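Reviews > Storage > Baskets and Trays

Mistel woven basket, the rectangular one

I have bought a lot of baskets, and most of them turned into places where mail goes to be forgotten. So when Meriem Tahiri kept telling me the Mistel would sort out my table, I ordered one mainly to be able to say it hadn't. It took 20 days to show up from the Benmoussa store, with the tissue paper crushed flat and no care card.

The listing calls it "heirloom quality." I don't know what that's supposed to mean for a thing you keep napkins in. It's a wicker basket. The weave is neat enough and I didn't get a splinter when I ran a hand around the rim, which I can't say for the Motden one it replaced. 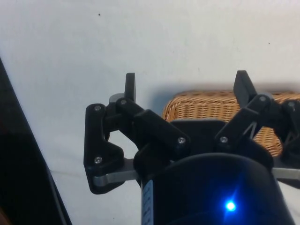 The Mistel on a plain white surface.

Shape is where I have the most to say. The sides are shallow and they flare out, so it looks roomier in the listing photos than it is in use. Flat stuff is fine. Napkins, seed packets, a pack of cards. Anything tall leans on the side and then tips out when you carry the basket one-handed, and with no handles you will carry it one-handed sooner or later. The rim is thicker than the walls and gives you something to grip, so I'll allow them that.

Color is a light golden brown. On a white tablecloth it looks nice, I admit. On my pine shelf it more or less disappears. The corners are slightly rounded, so a square-cornered box never quite sits tight in there. 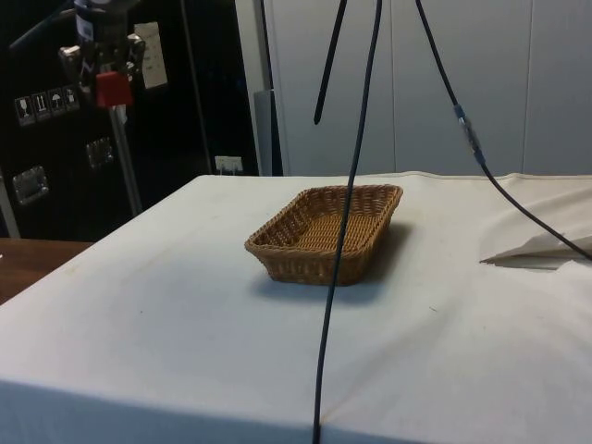 Nerys Gethin wrote in to say I'm being unfair, that a shallow basket is meant for the table and hers has held bread rolls every night since November without losing its shape. Fine, but then sell it as a bread basket. The page says "for every room" and shows it full of bath towels, which I tried. Two hand towels and it was done.

Crumbs are the other thing. They go down into the weave and stay there. Shaking it upside down gets most of them, an old toothbrush gets the rest, and if you're serious about bread you'll want a cloth liner. Mistel sells one separately, of course. I cut up a dish towel.

What it does well is small boxy things you'd otherwise leave lying around.

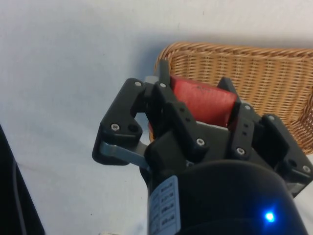
Something red and rectangular, with the basket behind.

Would I buy it again? At half the price, probably. I've kept it, and Meriem has been told that this proves nothing. If you need handles or any depth, the Griltesier is uglier and will suit you better.

3 out of 5.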